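The biscuits were gone by twenty past ten

I nearly didn't go. The invitation said "simulation open morning", and I have been to enough of those to know they can mean three hours of slides and a cold sausage roll. But it was August, the office was empty, and the Dravel building is only two stops past my usual one, so I got on the tram with a notebook and low expectations (and a banana, in case of the sausage roll).

Dravel, if you haven't come across them, are a small outfit on the top floor of what used to be a hosiery warehouse. They teach robot arms to do kitchen jobs. Picking things up, mostly, and putting them down somewhere sensible. They have done it with real arms for years and they still do, but lately a good deal of the learning goes on inside a computer, and that was what the open morning was for. There were 27 of us on the guest list and one very slow lift.

Karthik Bandara met us at the top. He runs the simulation side and has the slightly hoarse voice of someone who has given the same talk twice already that week. He started by asking who had ever dropped a glass bottle on a kitchen floor. All hands up. Then he asked who had ever dropped one four hundred times before lunch, and pointed at the screen behind him, where an arm was busily doing something very like that.

I'll admit it got me. There is something hugely cheering about watching a robot make a complete mess of a job at high speed! The arm would swing over, close its fingers on nothing, swing back, and the whole kitchen would reset itself, apple and all, with not a drop of anything on the floor. The run we watched had made 1,718 attempts at one task since the previous evening, according to the counter in the corner. Karthik said a real arm would have needed someone standing beside it all night, putting the bottle back.

The software they use for all this is called Fusard, and it belongs to them. It builds the little worlds the arm practises in. A table, some shopping, a wall behind. Then it starts fiddling. The table changes from wood to marble to something a bit like lino, the walls go green or yellow or a very deep red, the light moves about, and things turn up on the worktop that have no business there. I asked why the wall colours were so ghastly and Karthik laughed and said he'd been asked that by his own mother. If every practice kitchen is cream, the arm learns that kitchens are cream, and then it meets a real one with a red feature wall and loses its nerve. So they throw paint at it, so to speak, until it stops caring.

The same goes for the clutter. A second piece of software, Drelter, picks the objects and drops them on the table more or less at random, and the results are like the contents of a holiday cottage cupboard. Bread next to a dropper bottle. Fruit next to a mug with something sticking out of it. The staff have favourites, naturally. One of the programmers told me over coffee that she has a soft spot for the loaf, which comes out enormous whatever she does to the settings, and which the arm kept bumping for most of the spring.

After coffee they let us have a go. You sit at a desk with a pair of hand controls and steer the arm yourself, on screen, and your attempt gets saved along with everybody else's. I had assumed I'd be good at it. I was terrible at it! Depth is the trouble. You think the gripper is right over the thing and it is a good hand's width behind it, and you come down beautifully on bare worktop. A retired dentist from the group ahead of me picked up a cup first time and was insufferable about it all the way to the lift.

My best effort took nine tries. Karthik was kind and said the failed ones were useful too, and I have decided to believe him.

What I really wanted to know was whether any of it carries over. A pretend bottle weighs whatever you tell it to, and a pretend apple never has a bruise on it. Karthik didn't dodge this. He said soft things are still bad, bags are worse, and anything see-through gives them grief on the real arm in ways it doesn't on the computer one. Their real-world tests are done along the corridor in the Tripathi room (named after the firm that had the lease before them, the sign is still up), and we weren't allowed in, which caused some grumbling. He did say that the arm in there now manages cups fairly well and that bottles depend on the day.

I stayed on past the end and watched over a shoulder while the next batch was being set up, red walls, marble, giant loaf and all. By then it was gone one o'clock and I ate my banana on the stairs.

The next open morning is in the spring. Take the stairs up, and ask for a go on the controls early, before the dentists get there. 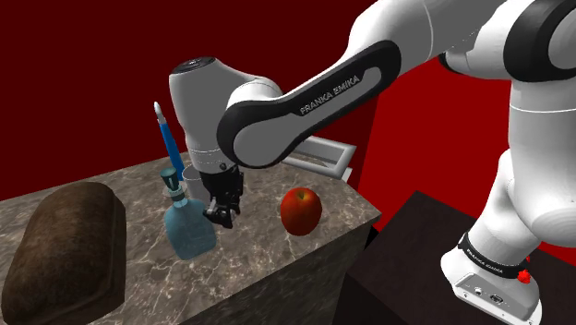
One of Dravel's computer-made practice kitchens, with the gripper open near the dropper bottle and the big loaf over on the left.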